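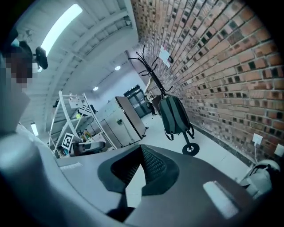
Dristhorpe Adult Learning Center
Frequently Asked Questions: Evening Courses

Who may enroll?
Any resident aged 18 or over may enroll. Applicants who live outside the district are placed on a waiting list until the second week of November.

How do I register?
Registration forms are available at the front desk and may be returned in person or by mail. A deposit of $200 is due with the form. The balance is payable by the first class meeting.

Are fees refundable?
Fees are refunded in full if a course is canceled by the Center. Students who withdraw after the first class receive credit toward a later course — the deposit itself is not returned.
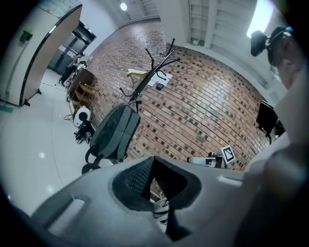 Do I need to buy books?
Language courses require the Clamer workbook, sold at the front desk. History students receive printed readings at no charge, including those for "Trade and Travel After 1492."

May I change courses once classes have begun?
Yes, within the first 2 weeks, provided there is space. Requests should be made in writing to Kulsoom Rind, Registrar.

Will I receive a certificate?
Certificates are issued to students who attend at least three quarters of their classes. Replacement copies may be requested from Arif Bandara in the Records Office.

Fees and rules on this page apply to courses starting after 01/01/2023.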